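Sunday, March 10, 2024
Burka notebook, sim teleop, phone task

Quiet day, so I finally sat down with the Sorrentino controller and drove the arm through the phone pickup myself, which I had been promising to do since October. I wanted a real feel for what we are asking our demonstrators to do before I write one more line of instructions for them. It is harder than I remembered, and rather more fun!

Most of my trouble was the wrist. On the screen everything looks lined up, and then you close the fingers and find you were a little off to one side all along. The view from close to the gripper helped me more than anything else today. With the phone upright in the jaws and the keyboard at the top, I could read "alt", "sym" and "space" upside down along the row by the rim, and that told me which end I had hold of far quicker than the wide view did. 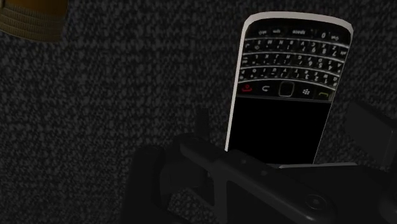

Approach and hand speed

I kept rushing the last bit of the way down. My hand wants to move the way it would for a real phone on a real couch, and the arm follows along faithfully, mistakes and all. Turning the Pletavik scaling down to 4 made the final approach much calmer — I would like that to be the starting setting for anyone new. The bowl behind the phone and the brush at the front of the cushion are worth keeping in the layout, I think, as they make you plan where the fingers open.

For the notes: hover first with the fingers just over the handset, take a breath, check both views, and only then go down. I want that little pause left in the recordings. Last time we trimmed the pauses out and I was sorry afterward.

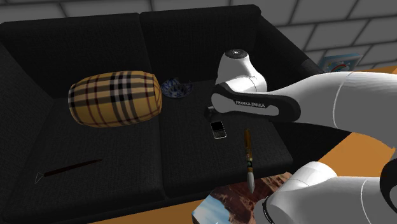 Reading time: 2 min

Still to do: ask whether the Plurnmont export keeps the gripper opening at every step or only when it changes. I also want 6 more demos with the bolster moved to the other cushion, going nice and slow, and my wrist would like a better chair before then.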